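Flakero Opens Its Spring Mug and Canister Collection With Wallpaper to Match

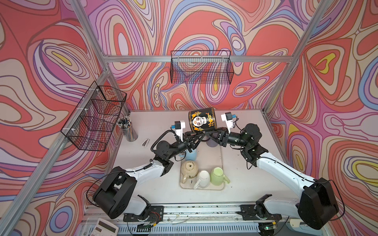
Mugs upside down on a clear drying tray, with the sugar skull canister behind them and the swirl wallpaper on the walls.

11/6/23 — Flakero, the small kitchenware studio known for its hand-glazed cups, is opening orders for its biggest collection yet, and the whole studio is thrilled to finally show it. The line covers mugs, cups, storage canisters and a clear plastic drying tray, plus something the studio has never sold before: wallpaper.

The mugs come in cream, white and pale green, and the cups in light blue and lavender. Founder Melquiades Salinas picked the colors over one long winter at the kitchen table, with paint chips taped to the window so he could look at them in morning light. The cream glaze took the longest. It has a speckled, worn surface, the kind you find on a mug that has been in a family for years, and no two pieces come out of the kiln alike.

"I kept going back to the cups my aunts had," said Salinas. "Nothing matched and everything looked good on the same shelf. I wanted a set you could buy one piece at a time and never feel you'd bought the wrong one."

The canister is the loud one! It's a black cylinder with a white sugar skull, orange, yellow and green floral scrollwork all over, and gold bands at the top and bottom. Illustrator Ezequiel Beltrán drew the skull by hand and went through 60 versions of the flowers before he and Salinas agreed on one. Beltrán says the final drawing is close to number four, and he would like it known that he said so at the time.

Then there's the wallpaper. Called Chevalier, it was designed by Raimo Kiiskinen and runs in big swirling bands of coral red, pink, lavender and pale blue, with cream and small patches of yellow, all outlined in thin purple and brown. Kiiskinen started from contour maps of the lake country where he spent his summers, then threw out the map colors and used the studio's glaze tests instead. It's a lot of pattern — he recommends it for a pantry, a breakfast corner or the wall behind open shelves, anywhere you'd like to be woken up a little.

"Put a plain white mug in front of it and the mug looks wonderful," Kiiskinen said. "That was a nice surprise for me."

The drying tray, sold under the name Vimo, is a rectangle of clear plastic with a slightly raised rim. It's meant to stay out on the counter between washes, and being clear it goes with any of the glazes.

The first run is 3870 pieces across the collection, including 287 canisters. Each canister is signed on the base by Beltrán. A second run is planned for March, and the studio hopes to add one more glaze by then. Readers of the Flakero newsletter will get to vote on it from four test colors.

Orders are open now through the Flakero website and at Suteck, the home goods store that has carried the studio's cups from the start. Suteck owner Gordon Kennedy has cleared his front window for the collection and will have wallpaper samples at the counter, free to take home.

Press contact: Crisóforo Sandoval, Flakero. Product samples and wallpaper swatches are available on request.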